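Vistesow is an extinct volcano on the island of Conceição. It is 1,000 metres high and stands 3 kilometres from the sea, so it can be seen from almost every village on the island. It is the oldest of the island's peaks, and one of the finest places anywhere to see what wind and rain can do to a mountain!

Name
The name was first used by sailors, who steered by the summit on their way to the harbour at Vellier. Islanders often call it simply "the Old One".

Geology
Vistesow began as a volcano on the sea floor. Layer after layer of dark basalt lava built it up until it broke the surface. Later eruptions were more violent and covered the slopes with ash, which has hardened into a soft yellow rock called tuff. The tuff wears away quickly and the basalt hardly at all, and this has left the wonderful stepped cliffs on the western side. The crater is still easy to make out, although its southern wall fell in long ago.
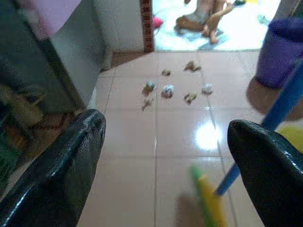 Gervásio Godoy has argued that the southern wall did not fall all at once, and that at least two landslides were needed to move so much rock. His view is now widely shared on the island. The broken rock forms a broad apron of boulders below the gap, and the lower part of it lies under the sea.

Plants and animals
Tree heather and laurel cover the damp northern slopes. The floor of the crater holds a shallow lake in winter, and by late spring it has become a meadow full of orchids. Shearwaters nest in holes in the tuff and come in after dark, calling loudly. Their young leave in October.

Climbing
The usual path starts in Vellier and takes up to 20 hours less than the old coastal route, a three-day walk round the foot of the cliffs. It is steep near the top but needs no ropes.

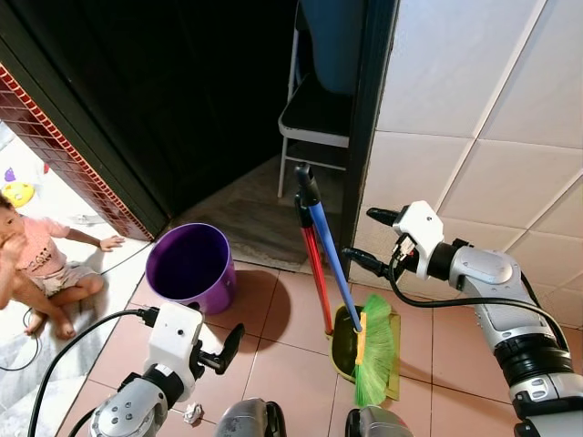
Szabolcs Szabó wrote that the last stretch "feels like walking up the side of a loaf of bread", and advised going at dawn, when the cloud lies below the rim. On clear mornings the mountain throws a huge, three-sided shadow across the sea.

See also
Fesitance (sea stack)
Vellier harbour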